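Storanora House - notes from the Monday meeting

Paraschiva here, taking the minutes again because I was the one with a pen. We started at 7 in the downstairs kitchen and finished before the soup got cold, so well done us. Everybody from both floors came except Han, who was on shift and sent his votes by text.

Last month's notes: read out, one fix. I had written that the Plallari room was getting the new mattress and it was the room next to it. Sorry! Fixed now.

Money: the house jar stood at 1,477 after the water bill. We agreed to keep 24 a month each going in through the winter, and to stop buying the fancy dish soap.

Clothes sorting: this took up most of the evening. The charity pickup is in November and the upstairs bedroom is where everything gets laid out, folded and bagged. I said I'd like us to do it on the bed and not on the floor, so we can look at each T-shirt flat before deciding - stains and holes hide when things come out of the bag in a ball. Agreed. Shirts with printing on them can go too, as long as the print isn't peeling. We had a long side talk about whether a shirt with big yellow letters is "too much" for the charity pile. Four said no, Han texted "keep it," and I'm putting it down as undecided. 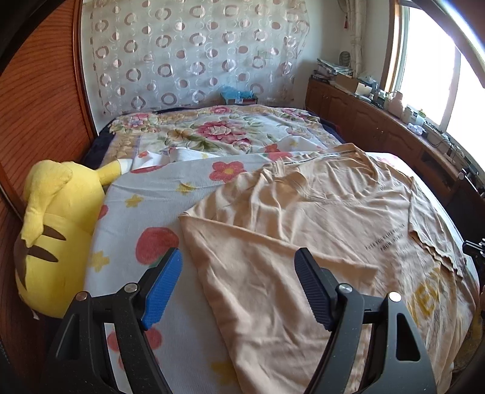
The other thing about that room is bedding. We have far too much of it and it all ends up in a heap. From now on, one sheet and one quilt stay on the bed, spare blankets go in a closet, and anything past that goes out with the pickup. The Pikachu stays. I asked for that to be in the minutes and there it is.

Bags: we have 6 big ones left from Unirix, the storage place down the street, and I'll ask at their desk for more. Please don't tie them shut until I've put a label on - last time we had to open every single one to find a missing sock (it was in the dryer, I know, I know).

Curtains: somebody asked if they could come down for a wash before the pickup. Yes, but after the sorting, so we still have some privacy in there while we're trying things on.

Any other business: the hall light is buzzing again. I'll call. Also, whoever borrowed my good scissors, please put them back in the kitchen drawer.

Next meeting same time, same table. Han is bringing dessert.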